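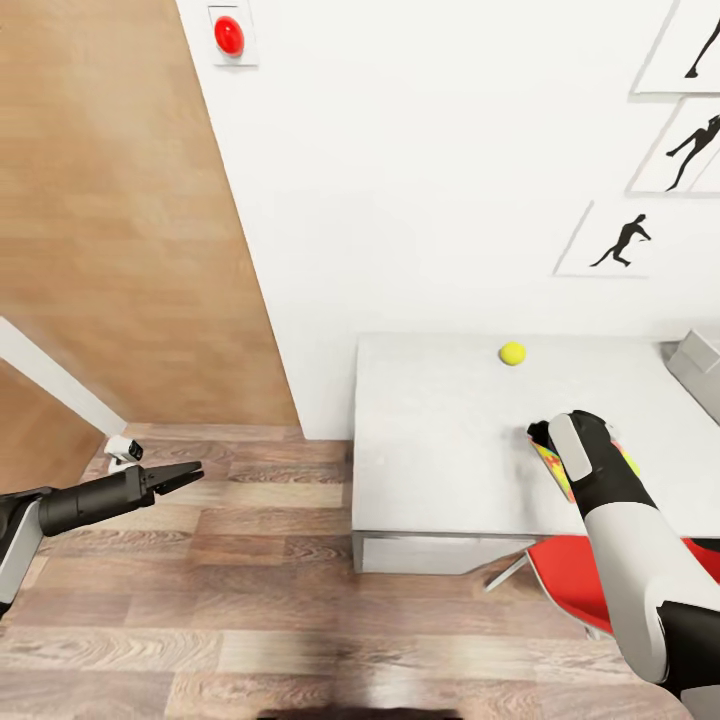 Qui sommes-nous

Wusance évalue des robots manipulateurs sur des tâches domestiques et d'atelier : ranger, trier, ouvrir un tiroir. Nos essais sont simulés avant tout passage sur banc réel, à Prusthorpe.
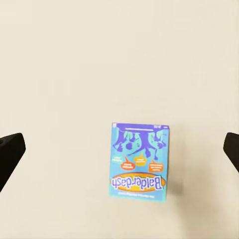
Temps de lecture : 2 min

Une boîte de jeu posée à plat reste un cas de saisie exigeant — sa largeur peut approcher l'ouverture de la pince. Le protocole Zidel compte 324 essais, répartis sur 19 tâches. Les objets isolés sont acquis ; le rangement d'une pièce entière ne l'est pas. 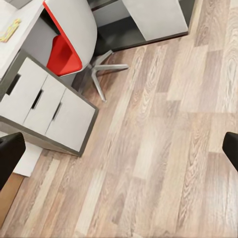

Par Marjatta Toivonen

Tiroirs à fente, chaises à piètement étoilé et feuilles au sol font l'objet de fiches séparées. L'équipe compte six personnes.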